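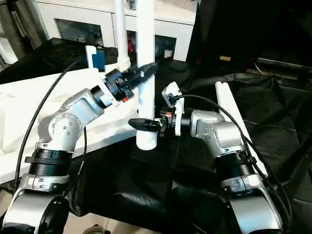

Subject: Re: Sourdough rye in a cold kitchen
Date: 12/20/21

Hi all,

Catching up on the digest this morning with a slice of the very loaf in my hand, so forgive crumbs and typos. I have to answer this one because I went through the same thing last winter and I am so glad I stuck with it!

> I'm on my third try at the Clekow rye and it keeps coming out
> like a paving stone. The starter is fine in my white bread. I
> follow the sheet to the letter: mix the sour at night, dough in
> the morning, two hours in the pan, bake. The kitchen is cold
> this time of year and I don't want to heat the whole house for
> one loaf. The middle is gummy and the top crust lifts away from
> the crumb. Should I add yeast and be done with it? Also, is
> everybody really using the coarse flour, or can I use up the
> fine stuff I have in the freezer?

Please don't add the yeast yet! (You can, plenty of people do and the bread is perfectly nice, but I think you're one small change away from the real thing.)

The sheet was written for a warm kitchen. Two hours in the pan works in July. In December mine takes closer to five, and the first time I let it go that long I was sure I had ruined it. Ignore the clock and look at the top. Smooth it with a wet spoon when you fill the pan, dust it with flour, and leave it alone until you see cracks in the flour and a few pinholes where bubbles have broken through. Cracks alone, wait. Cracks and pinholes, get it in the oven right then, as rye won't sit around for you the way wheat does.

The lifted crust sounds to me like the same problem. Mine did that every time I baked too early, a big cave under the top with all the heavy stuff sunk below it.

For warmth I use the oven with only the light on, door shut, and a mug of hot water on the rack underneath. Take everything out before you preheat. I say this as someone who once preheated a mug and a plastic bowl cover. If your oven light doesn't give off much heat, a picnic cooler with a couple of jars of hot tap water does the job nicely, and you can put the night sour in there too. I'd start with the sour, come to think of it. If it hasn't domed up and begun to sag a bit in the middle by morning, it isn't ready and the dough will be slow all day. Give it another couple of hours and have a second coffee.

Gummy middle: how long are you waiting to cut it? I know, I know. But a full day wrapped in a dish towel makes an enormous difference with this one, and the flavor on day three is so much better than day one that I now bake on Thursday for the weekend. It may also want more time in the oven. My pan is the tall narrow kind from Stuletti and it needs 20 minutes longer than the sheet says, with the last 17 out of the pan and straight on the rack so the sides dry off. I weigh the whole dough before it goes in and the amount that suits my pan is 966 grams. Anything over that and the center never quite catches up. If yours is a shorter, wider pan you may get away with more.

On the flour, yes to using up the fine! I did a half and half batch with the Zindo fine and the coarse from the Ahn mill and liked it better than all coarse. It held together for thin slices, which I never manage otherwise. All fine was a bit pasty for me, but somebody else here may love it. Fine flour seemed to want slightly less water in the final dough, so hold back a splash and see whether it looks like wet mortar. If it does, stop there. Let the flour come up to room temperature out of the freezer first, or you'll be chilling the dough you just worked so hard to warm up.

I have been putting caraway in the sour the night before instead of in the dough, and oh my goodness. The whole kitchen smells wonderful by breakfast and the seeds go soft, so they don't get stuck in your teeth. I got the idea from a post in the archive about soaking old bread (which is also worth doing, a slice or 3 of stale rye crumbled into hot water and stirred into the mix). Has anyone tried the same thing with coriander or fennel? I have a jar of each and a free afternoon coming up.

Do write back and tell us how the next one goes, paving stone or not. And if you still have the gummy ones, slice them thin, brush with oil and dry them in a low oven. We ate a whole failed loaf that way with pickled herring and I was almost sorry when the next one rose.

Happy baking, and stay warm!

One more thing for whoever looks after the recipe file: the Clekow sheet has the salt listed twice, once with the sour and once with the final dough. I only add it at the end. Could someone with an older copy check which is right?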